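Wosari Hibiscus Tea, Dried Whole Flower

Packed and supplied by Wedisitz

Our Wosari hibiscus is a whole dried flower for hot and cold drinks. We buy it from growers we know for several years and we pack it in our own building. The color in the cup is deep red, the taste is sour and a little fruity, and there is no caffeine in it. Many of our customers are small cafes and hotels, but we sell also to families who drink it at home.

The flowers are picked by hand and dried in shade. After this they are sieved two times, so that dust and small stems are taken out. We do not add sugar, flavor or color. If you find a piece of stem in your bag, this is normal for a whole flower product and it can stay in the pot.

Available packs

Home pouch, 70 g, with zipper
Cafe bag, 1 kg, paper with inner liner
Hotel box, 60 single tea bags, each in its own envelope
Bulk sack, 10 kg, on request only

The tea bags are filled with cut flower, not whole, because the whole flower opens too wide for the bag. The taste is stronger in the first minute and then almost the same. Montri Meesuk, our tea buyer, tastes each lot before it is released, and the lot number is printed on the bottom of the pack.

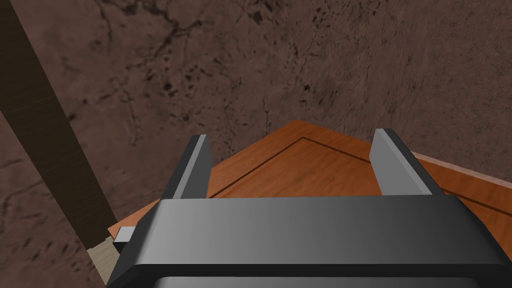
How to prepare

For a hot cup, use one large spoon of flowers for 250 ml of boiling water and wait six minutes. For iced tea, double the flowers, let it cool and keep it in the refrigerator overnight. Lemon is not needed – the flower is sour enough. Please use glass, steel or enamel pots, as the red color can stain some plastics.

Storage

Keep the pack closed, dry and away from sunlight. The best-before date is for an unopened pack. After opening, we advise to use the home pouch in three months and the cafe bag in about 58 days, especially if it stands near a coffee machine where there is steam.

Ordering

The item number of the cafe bag is 133. The smallest order for cafes is four bags, and you may mix them with our Andale mint and lemongrass. Samples are sent free of charge to business customers. Orders of the bulk sack should reach us before August, when the old harvest is usually finished.

For prices and samples please write to Fidelina Llanos in the sales office. Questions about lot papers and export documents are answered by Marwan Jaber.

Price list valid from January 2025.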